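### 4.2 Gear placement as a shop-floor chore

Much of the recent work on household tasks asks whether a machine can fold, wipe or put away. Small repair shops have a different question. They want to know whether an arm can take over the fiddly jobs that fill an afternoon, such as fitting small gears to a base plate before a unit is closed up. We chose this chore after visits to the Plerkgate workshop in February, where Berenice Barajas showed us how the bench staff at Remach do it by hand.
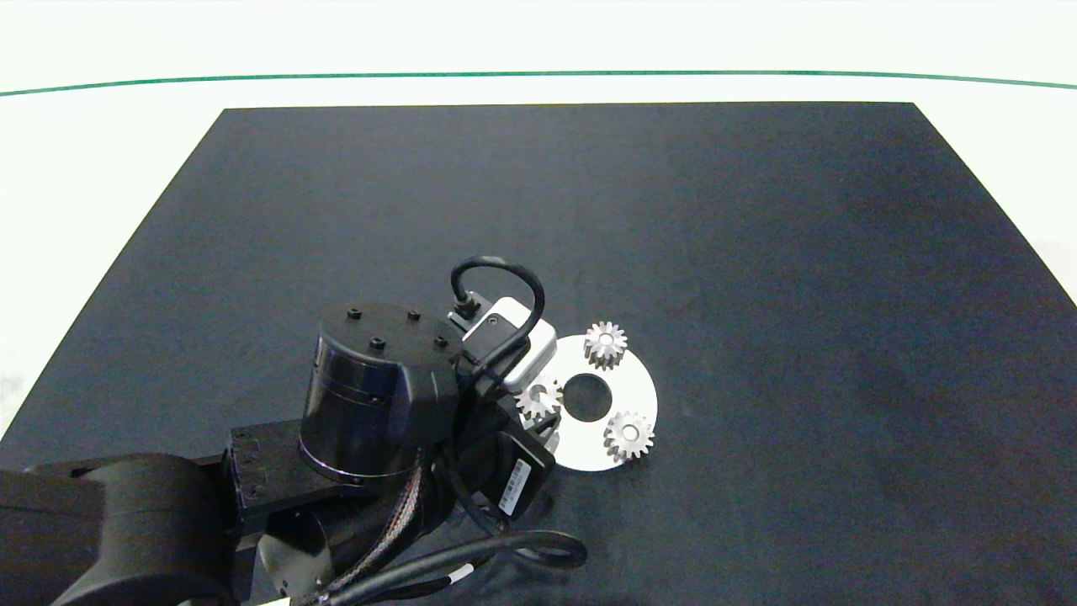
A person doing this job relies on touch more than sight. The gear is lowered until it meets the peg, turned a little, and let go once it drops. Our arm has no sense of touch at the fingertips, so the controller has to judge the fit from the cameras and from the motor load. Bright metal makes the first of these harder than we expected, and small errors in the estimated centre of a bore are enough to leave a gear sitting on top of its peg.

We compared two controllers, Barros and Tindinero. Both were trained on the same 2,000 demonstrations. Barros plans the whole movement before it starts; Tindinero corrects itself as it goes.
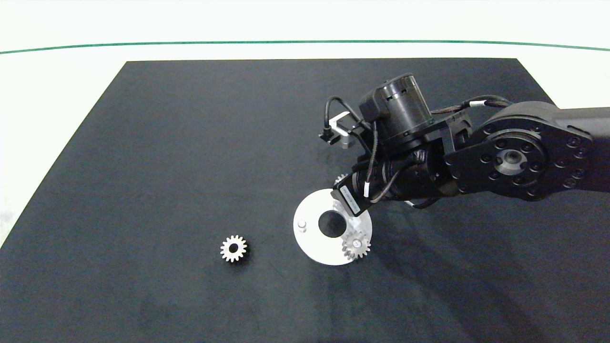 **Figure 7.** Gear task, with one spur gear lying on the mat away from the round plate.

Each controller was given 18 attempts. Barros finished 12 of them without help. Tindinero finished more, but was slower, and on 2 attempts it had to be stopped by hand when it kept pressing on a gear that had tilted. We scored an attempt as failed if a person touched any part -- even to straighten a gear that would probably have settled by itself.
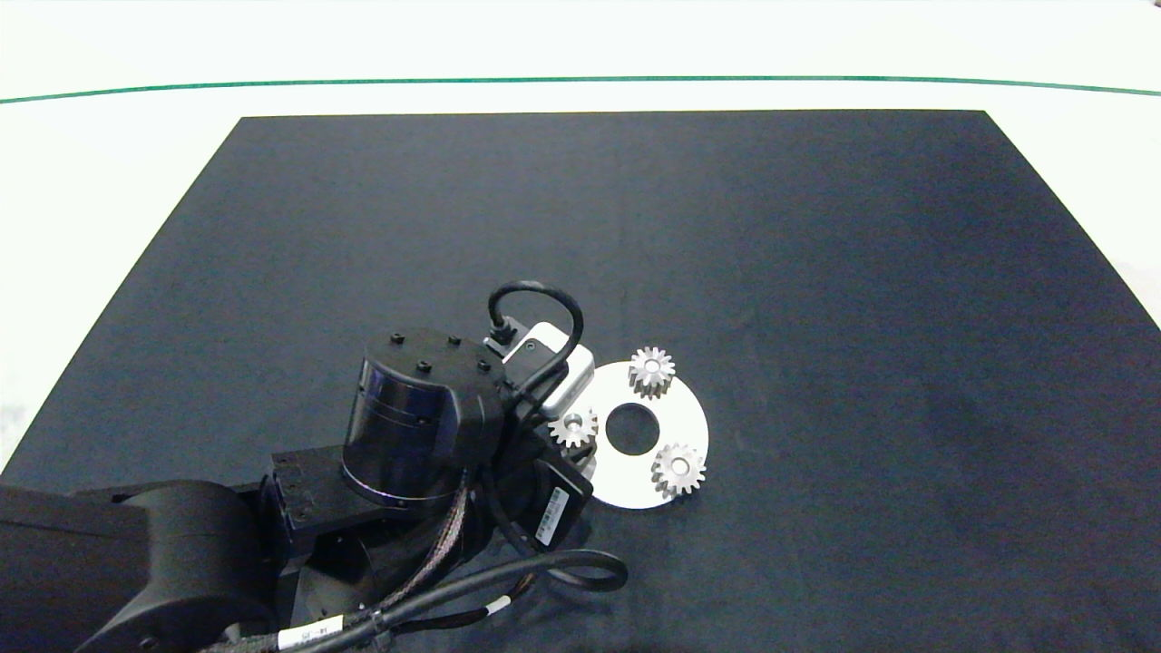
Could a shop leave either controller to work alone? On these results it could not, as a tilted gear still needs someone near enough to step in.

The failures were not spread evenly. Most came in the last few millimetres, when the gear was already over the peg. Picking up gave less trouble, provided the gear lay flat and had clear space on both sides for the fingers.

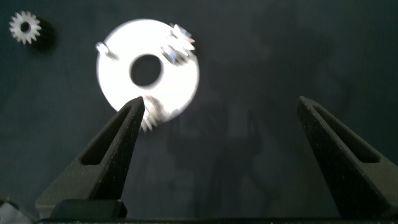
Approach angle mattered as well. When the fingers came down close to a gear already in place, the planner often chose a longer path to avoid knocking it, and the extra time added up over a full plate. Bench staff deal with this by holding the neighbouring gear still with a spare finger -- a habit we have no simple way to copy with one arm. Section 4.3 repeats the test with the plate turned between attempts.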